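Reynaldo Salazar
Thread, 8 posts

1/ We spent October collecting demonstrations for the PC teardown task at the Storovton shop. A few people asked how the set was put together, so I'm writing it down while I still remember the details.

2/ The task is narrow. Old desktop towers come in with the side panel off. The arm has to take out a short list of parts and put each one in a tray. A person guides the arm through it, we record joint positions, gripper state and video, and that makes one example.

3/ We recorded 378 examples and kept 313. Most of the ones we dropped had a camera and arm log that drifted out of step. A few had an operator stopping halfway to answer a question, which teaches the model to stop halfway too.
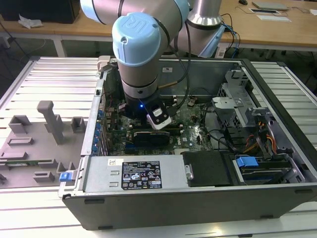
2 min read

4/ Dell tower on its side on the slotted table, gripper just over the board. The part near the middle with the heatsink is an expansion card. Cards gave us more trouble than anything else on the list. The pull has to be straight up, and people tend to rock the card a little when they do it by hand. With the arm they rock it too - so we had to decide whether rocking was allowed. We allowed it and labeled it.

5/ Cables are the other problem. The power bundle never sits the same way in two machines. At first we tucked it aside before each run. That made clean video and a bad data set, and the first policy we trained gave up whenever a cable crossed the card. Starting the second week we left the cables however they fell.

6/ Each operator works a 90 minute block, then swaps. Runs from the end of a longer block were slower and had more regrasps. We still have some of those in the set, tagged by block length, in case someone wants to filter them out.

7/ Things I would change. Write the labeling rules before the first run - we rewrote ours on a Friday and had to go back through everything recorded up to then. Log the case model for every example. Move the tray between runs, or the model learns one drop spot and nothing else.

8/ The Costuneck shop starts on the same task next, with different towers and the same rules. I'll post the split between the two sites once their first batch has been checked. Labeling sheet is available if you message me.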